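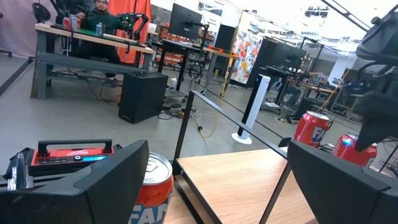 Lok-yiu Hsueh had told me before I went that I would come home either converted or with a list of complaints, and that she would bet on the list. She thinks most robot open days are theater, put on for people who might sign something. I said I would try to be fair. She said fair was fine so long as I asked what happens after the visitors leave.

So, the list. Purkero opened its workshop to visitors on Sep 1, 2022, and I went because the invitation promised "unscripted handling of everyday goods" and I have been to enough of these to wonder what that word would mean by the end of the afternoon. The goods were mostly drink cans. Cans are everyday, I'll give them that. They are also stiff, round, all made to a standard, and they stand up by themselves, so if I were choosing something for a robot arm to pick up in front of company I would choose a can too.

You sign in at the door, you get a sticker with your first name on it, and somebody points you toward the coffee. The talk came first and ran 20 minutes. Charalambos Vrettos gave it, standing up, without slides, and I liked him for that. He explained that the company has two products. Surach is the control software, and Adugna is what they call the program for collecting examples, in which people guide the arms through a job over and over until there are enough recordings to train on. The target for each new object is 1000 recordings. I asked what happens at 900. He said it works, but less often. I asked how much less often and he said that depended on the object, which I wrote down as no answer.

Then we were let loose among the workbenches. I had expected a clean room with tape on the floor and got something closer to a busy repair shop, with cables underfoot and desks and monitors pushed in wherever they would go. I don't mind this at all. A place that tidy-minded people would hate is usually a place where work gets done, and it made me trust the rest of it a bit more than I'd planned to.

The job on show was simple to describe. The arm comes down over a can, closes on it, lifts it, and sets it somewhere else on the table. I watched it for a good long while from one side, then from the other, and then I went and got a second coffee and watched again. When it goes well it looks dull, and I mean that kindly. When it goes badly it is slow about it. The fingers stop a little short, there's a pause long enough for people to start talking among themselves, and the arm backs off and tries again from higher up. One can went over while I stood there. An operator set it back on its base by hand and the run carried on, and the run was still counted. I asked about that too. The rule, I was told, is that a person may step in 2 times before a run is thrown out. That seems generous to me, and I'd like to see it printed next to any success rate they publish.

What bothered me more was the shine. Any shop shelf is full of packaging that throws the room back at you, and I wanted to know how a camera-guided arm copes when the side of the can is one big crooked mirror. The operators took this seriously, more so than the talk had. One of them said window light in the afternoon gives them more trouble than the shape of anything they pick up, and that they had thought about blinds and decided against it, on the grounds that customers have windows.

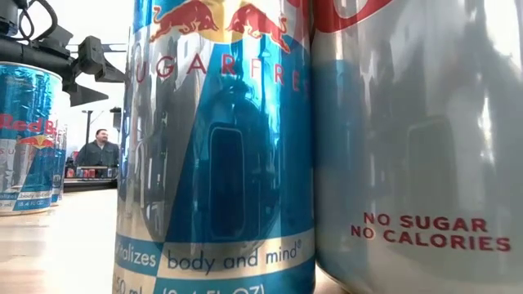
Sugar-free cans lined up on the table, with the gripper over the can at the left.

That was the best answer I got all day, and it came from someone whose name I failed to get. I'd have traded the whole talk for ten more minutes of it.

The other thing they wanted us to hear about was Wuvirby, a warehouse trial planned for December. The plan is 1000 picks a shift with one person watching several arms. I asked how many arms "several" was and whether that person would be allowed to go to lunch. People laughed, though I was asking. A person who has to set a fallen can upright every so often is doing a job, and it ought to show up in the cost figures. Vrettos said the numbers would be shared with trial partners. I am not a trial partner.

I don't think anybody was trying to fool us. The misses happened in plain view and no one hurried us along to another bench. But "unscripted" is still too big a word for one kind of object on a flat table. I would have liked to see a bag of rice, or a bunch of grapes, or a can with a dent in it. I asked about the dent and was told it was on the list.

Parking was easy and the coffee was decent. Lok-yiu has asked for her winnings. I've told her the bet stays open until someone shows me the December numbers.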